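Home | Syllabus | Handouts | Readings | Contact

Keeping House 2: Objects in Daily Use
Handout 7: Bowls, and What to Do with Them
Posted 25 Feb 2022 by the course instructor

Read this before the workshop. Last term a good part of the room had read the handout for week six instead, which concerns mattress rotation, and the discussion suffered.

1. Why a whole session on bowls

A bowl is the piece of tableware people think about least and own the most of. Plates get bought in sets and stored in sets. Bowls arrive one at a time: a gift, a cereal promotion, something left behind by a roommate who moved to another state. Ask a household how many plates it has and you get an answer. Ask about bowls and you get a look toward the cabinet.

For this session I asked you to keep a bowl diary for one week. Sixteen of you handed one in. The rest of you presumably ate from the pan. I have read all sixteen, and what follows leans on them heavily, with the more incriminating details removed.

2. Terms we will use

Rim: the top edge. It chips first, and it's where the decoration usually goes, which tells you something about designers.

Well: the inside, where the food sits.

Wall: the side. A steep wall holds soup and hides the last spoonful. A sloping wall shows off the salad and then lets it out onto the table.

Foot: the ring on the bottom. It is often left unglazed, and an unglazed foot will scratch whatever it is stacked on. Most of the gray marks people blame on cutlery are worth checking against the foot of the bowl above.

Nest: a stack in which each bowl sits down inside the next. Bowls of the same pattern nest. Bowls of different patterns form a tower, and a tower is a different thing with a different future.

3. Materials, briefly

Porcelain is thin, hard and smooth. It cleans easily and looks cleaner than it is. Decoration under the glaze will last about as long as the bowl does. Decoration over the glaze wears off, starting with the gold, if there is any. Run a fingertip across the pattern: if you can feel it, treat it gently and keep it out of the dishwasher.

Stoneware is thicker, heavier and more forgiving. It gets hot in the microwave in a way its owners keep rediscovering.

Stainless steel doesn't chip. It dents, and a dent has no effect on pancake batter. Steel bowls belong in the kitchen and end up on the table on bad days. They are loud. If anybody in your house sleeps late, store them low down and with nothing on top.

Plastic and melamine are fine for the yard. Melamine should stay out of the microwave. Several diaries suggest it doesn't.

4. The mixed table

Most writing on table setting assumes that everything matches. The course text for this unit, the Quan Guide to the Small Table, gives us a diagram with identical bowls at each place and a single candle. I assign it because it is clear and cheap. I do not know anybody who lives in it.

The ordinary table is mixed. Flowers sit next to cartoons. The mixing bowl never made it back to the kitchen because somebody was going to use it again. The kettle has come out to join the party. The tablecloth was chosen for another occasion, or by another person.
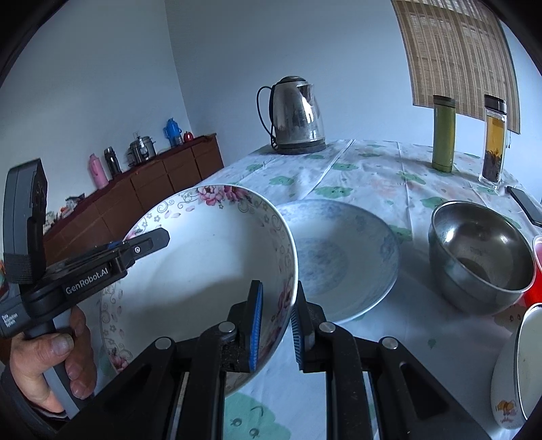
Does a patterned tablecloth rule out patterned bowls?

Two patterns can share a table well enough if one is pale and the other is stronger, so put the quiet one underneath and let the bowls do the talking.

The same rule covers placemats. It doesn't cover curtains, which come up in handout 9, where they have a great deal to answer for.

If you want a mixed table to look as though somebody meant it, pick one thing for the pieces to have in common. White is the easy choice. A white bowl with pink peonies and a white bowl with a pale blue inside have nothing to say to each other on the subject of pattern, but they agree about white, and for a weekday lunch that is plenty.

Size is the other candidate. Bowls of one size with different patterns look like a collection. Bowls of different sizes with different patterns look like a yard sale at three in the afternoon.

5. Handling

Pick up an empty bowl with both hands or by the outside wall. Picking it up by the rim, thumb inside and fingers outside, is quick and everybody does it, and it puts a thumb exactly where the soup is going. For clearing away, fine. For serving, please don't.

Don't stand a bowl on its edge on a hard table and walk off. A bowl on its edge is a wheel.

Carry nests at waist height with one hand underneath. Carry towers in two trips. I'm aware that you won't.

Dry the foot as well as the well. Water collects in the ring and waits until the bowl is turned over inside the cabinet, above the crackers.

6. Storage

Standard cabinet shelves were laid out by somebody with plates in mind. You have three ways of dealing with this.

Add a half shelf. The wire kind from Dastetti is what we have in the classroom cabinet. It wobbles a little and has held up since September.

Store by use. Daily bowls go in front between hip and shoulder. Bowls for company go up high. The bowl you use once a year for potato salad can live in another room entirely, and it will be fine there.

Own fewer. See the next section.

Porcelain stacked more than four high deserves a paper napkin or a square of felt between each piece. Felt is nicer. Napkins are what you have.

7. Thinning the cabinet

The diaries were most interesting on this point. Taken together they recorded 260 bowl uses in the week, and nearly all of those fell on a very small number of favorites, washed and used again. The remaining bowls sat where they were. One diary noted, with some surprise, a bowl that its owner did not recognize.

The exercise we will do in class goes like this:

Take every bowl out and put it on the table. Use a cloth, the feet scratch. Include the steel ones and the one under the plant.

Group them by what you use them for, and be strict about the word "use." Soup, cereal, rice, mixing, keys.

Within each group, check rims with a fingertip. A chip on the rim that meets the mouth means the bowl retires from food. It may have a second career in coins or paper clips.

Leave out any you hesitated over and put the rest away. Look at the leftovers again after dinner. Hunger makes people sentimental about bowls, for reasons I can't explain.

Wrap what is leaving before you box it. The Dremuvwood thrift store on the corner takes single bowls and does not take lids without bowls, a policy they have posted on the door in large letters, and I would love to know what led up to it.

A note on gifts. You may keep a bowl you dislike because of who gave it to you. It counts as a keepsake and goes with the keepsakes. It does not get to take up cereal space.

8. Children's bowls

A bowl with a cartoon on it will be used by its owner until long past the age at which the cartoon is defensible. Several of you are the proof. Buy the sturdy version at the start. Look for a wide foot, a picture that sits on the outside where spoons can't reach it, and a rim without a sharp turn.

Two identical bowls for two children is peace. Two different bowls is a negotiation at every meal, and you will be the court.

9. For the workshop

Bring:
- two bowls from home, one you use every day and one you don't
- a dish towel
- something to wrap them in for the trip back (the bus to Dendberg is not gentle)
- your diary, if I haven't already got it

Be ready to say where each bowl came from and when you last ate out of it. "I don't know" is an acceptable answer to the first question.

Written work: one page on a single bowl you own. Describe its rim, wall, well and foot, how it is stored and what it gets stacked with. Do not write about your grandmother unless the bowl was hers. I had over 16 grandmothers last year and very few of them had anything to do with the crockery.

Reading for next time: Quan, the chapter on glassware, skipping the part about napkin swans.

Course office: room at the end of the hall, weekday mornings | Keeping House course pages, all rights reserved | Back to top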